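Driver assist and autonomy forum > Faults and safety

Phantom braking after 2663 update, lane module drops out on patched asphalt

uvgate_mark
Running the Dredex retrofit kit with the Uvgate lane module. Since firmware 2663 it has braked hard twice with nothing in front of me. Both were on the same loop through farmland and into a small town. No injuries, nobody close behind, but I have stopped using it until I know what it is. Error in the log both times is 1146, "path confidence low."

First one was out on the open stretch coming up to the turn arrow. I had it set at 60 km/h.
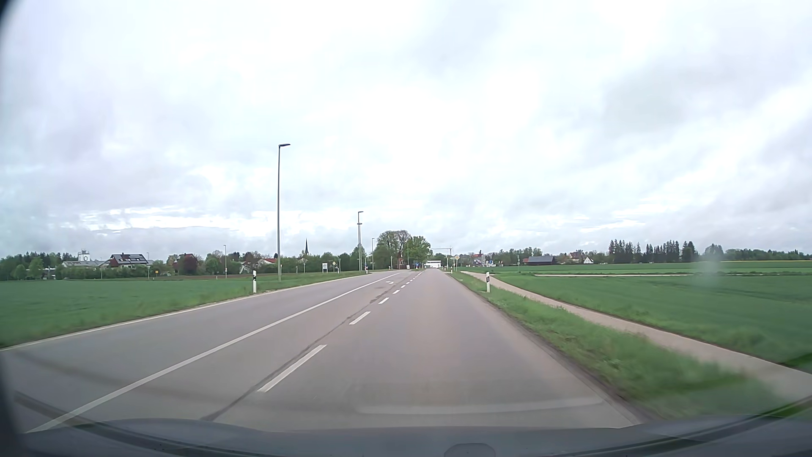
Open road before the village, turn arrow ahead

My guess is the tar seam next to the broken line. The older firmware ignored seams like that.

pellwright
Error 1146 is a generic code. It gets written after the module has already given up, so it doesn't tell you why. Do you have the raw log or only the summary?

uvgate_mark
Only the summary. The raw log was overwritten when I restarted the car.

Lertchai Kaewkla
I install these. Please pull the raw log before you switch off next time. Hold the menu button and pick export. It is in the Dredex manual but easy to miss.

Was the other event also next to a painted line?

uvgate_mark
No, that's what bothers me. It was in town, between the parked cars, and I was going slow.
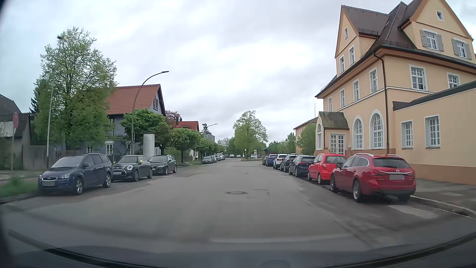

Residential street, parked cars on both sides

There's a manhole cover and a patch seam beside it. Worn dark bands in the road too.

sedgefield_b
I don't buy the seam theory. With parked cars that close on both sides I would look at the side radar first. Mine did the same thing and it was a bracket bent by a couple of degrees. Nothing to do with the camera or the firmware.

pellwright
A bent bracket wouldn't give you a path code. It would log as an object.

sedgefield_b
Mine logged as path. I have the invoice from Ruiz-Ortega, they found it on the bench.

uvgate_mark
Bracket looks straight to me but I haven't measured it. I also noted where the lane icon went gray without any braking. The worst place was by the yellow building with the clock, where the pavement is cracked and there are potholes along the join.
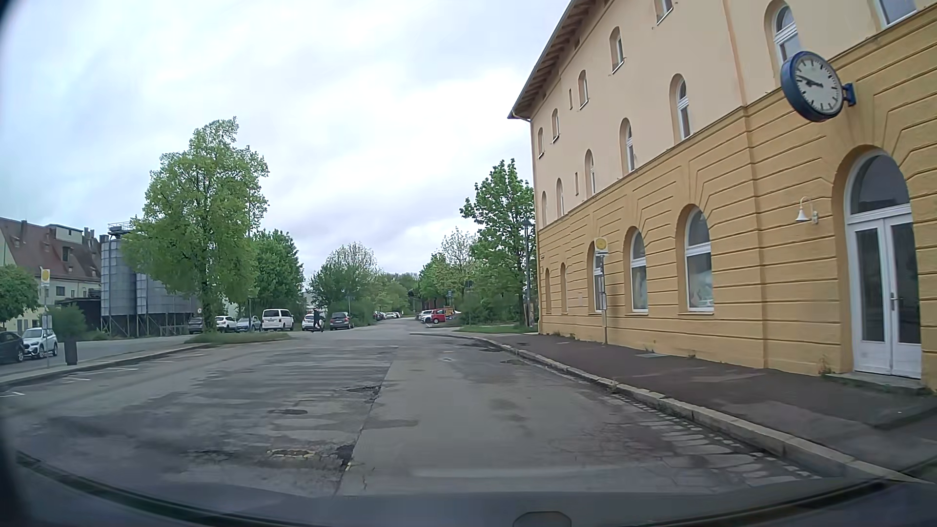 It went gray there every time I passed, and on the smooth parts of the loop it was fine. That's why I keep coming back to the surface.

Lertchai Kaewkla
Gray icon and hard braking may be two faults. Losing the lane should give you a chime and hand over to the driver. It should not touch the brakes. If it does, that is a safety report, and you should send it to Dredex whatever the cause is.

restum_dan
Same firmware here, Restumthorpe area, bought the kit in February. No phantom braking but mine is slow to pick up the lane after a junction. I rolled back to the old version and it cleared up.

sedgefield_b
Rolling back proves nothing if you recalibrated at the same time. Did you?

restum_dan
Yes, it makes you.

uvgate_mark
OK, so I'll recalibrate on 2663 first and change nothing else. Then the bracket. What worries me most is the approach to the rail crossing, because there's usually traffic both ways and a hard stop there could get me hit from behind.

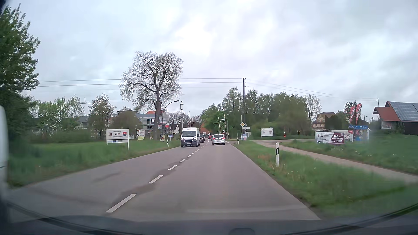
I'll be driving that part by hand, whatever the calibration says. Report is going to Dredex tonight with the two summaries.

pellwright
Put the tire size in the report. They will ask.

Lertchai Kaewkla
And unplug the brake actuator while you test. The lane display still works without it and you get the same log.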